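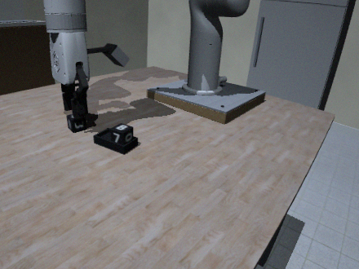

Subject: Re: [zidutthorpe-gardens] Tomato seedlings, and when to give up on the windowsill
Date: May 2018

On the garden list, a member wrote:

> My tomatoes are now 2 feet tall and lying down on the
> windowsill like they've had bad news. I started them in
> January because the packet said "start early." Can I plant
> them out now or is it still too cold? Also is anyone else
> having trouble with the Granero? Mine came up purple.

January is early. January is so early that the packet was probably written by somebody in Florida. I don't say this to be mean. I did the same thing my first year in Zidutthorpe and ended up with a dining room we couldn't eat in until June.

To your first question: wait. We had frost on the low side of the plots last week, and the low side is where you are, if you still have the plot by the compost bins. I go by the nights. When I've seen a full week of them above 50 I plant, and not before, whatever the hardware store has stacked up by the door. The hardware store would sell you a palm tree.

Lying down is fine, by the way. A leggy tomato is about the only vegetable that doesn't hold your mistakes against you. Strip the lower leaves, dig a trench instead of a hole, lay the stem in sideways and bend the top up gently. It will root all along the buried part. I did this with a row of Fanden a few years back that looked like boiled spaghetti, and they outgrew the ones I'd babied.

Before any of that, harden them off. An hour outside in the shade, then two, then a morning. If you put them straight out in full sun the leaves go white and papery and you will write to this list again. Watch the wind too -- with that much stem I'd tie them to something, even a chopstick.

The purple: mine do it every spring. Cold roots can't take up phosphorus, and the undersides of the leaves turn. Don't feed them. Get the pots up off the cold sill, put a folded towel under them, and wait. If they're still purple two weeks after planting out, then worry.

As for Hodoroagă, which somebody asked about further up the thread, I grew it once. Huge pink fruit, wonderful flavor, and every one of them split the day after it rained. The catalog gave it 97 days, which in my plot meant the end of September. I got nearly 30 tomatoes off three plants and ate most of them standing over the sink.

I have spare stakes, the six-foot kind, a bit gray but sound. They're leaning on the back of the shed. Take what you need and please leave the one with the red string, it's holding up the gutter.

-- plot by the north gate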